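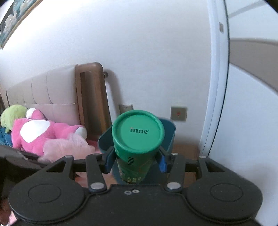
Figure 4-1. Round canister held upright between both fingertips, grip placed just under the lid.

Section 4. Comparing fingertip sets on the hand-held gripper
Prepared by Oliwia Kołodziej, checked by Ghazal Farahani. Revised in January.

Use this procedure when you have two or more fingertip sets and need to choose one for a job. It covers the Tavik hand-held gripper with the Brannigan soft set and the Tridora ribbed set. Finish the wrist camera setup in Section 3 first.

4.1 Before you start

You need the gripper, both fingertip sets, the 2 mm hex key from the kit, a lint-free cloth, and a tall round container with a lid. A canister like the one in Figure 4-1 is a good first object. It is easy to tip when gripped badly, and a slip is easy to spot from the camera.

CAUTION: Keep your free hand clear of the link arms while the gripper is closing. The gap between the link arms and the outer arms narrows quickly.

NOTE: Do not use glass containers for this test. Tape the lid down if it is loose.

4.2 Fit the first set

1. Open the gripper fully and lock the trigger.
2. Slide one fingertip onto each link arm until it stops.
3. Tighten the retaining screw by hand, then a quarter turn with the key.
4. Wipe both contact faces with the dry cloth. Do not use alcohol on the Brannigan set.
5. Unlock the trigger and close the gripper on nothing. The two faces should meet along their full height. If they meet at one corner only, loosen the screws and repeat from step 2.

4.3 Run the grip test

1. Stand the canister upright on a firm surface.
2. Start a recording.
3. Bring the gripper in level, one fingertip on each side, and close it just under the lid. Gripping on the lid itself does not count as a valid trial.
4. Lift until the base is clear of the surface, then hold still for 11 seconds.
5. Rotate your wrist through 180 degrees at an even speed, then rotate back.
6. Set the canister down and open the gripper.
7. Write down one result: held, slipped, or dropped. Count any movement of the lid relative to the fingertips as a slip.
8. Do ten trials, then change to the second set and repeat with the same canister.

NOTE: The camera sees the object from above and at an angle, so a tall object covers much of what is behind and beneath it. Look at the landing spot with your own eyes before you set the object down.

4.4 Test in an ordinary room

Bench results tend to flatter both sets. Repeat section 4.3 in at least one furnished room, with everyday items left where they are. Soft goods are worth having close by. Thin fabric can catch on the fingertips and pull into the linkage, and we saw this more often with the Tridora ribs than with the Brannigan pads.

CAUTION: If fabric enters the linkage, stop and open the gripper by hand. Do not squeeze the trigger to free it.

A bright wall behind the object can make the camera darken the foreground. If the black parts of the gripper lose all detail on playback, lock the exposure as described in Section 3.

4.5 Choose a set

Compare the slip counts first and the drop counts second. If the sets are within one trial of each other, pick the Brannigan set for smooth containers and the Tridora set for cardboard or cloth. Replace either set after 3,000 closures, or sooner if a face is torn or shiny. The spare parts number for both sets is 538, followed by B or T.

Store the unused set flat in its tray with the contact faces up.

Grismont Handling Tools | Contact support | Copyright Grismont, all rights reserved | Back to top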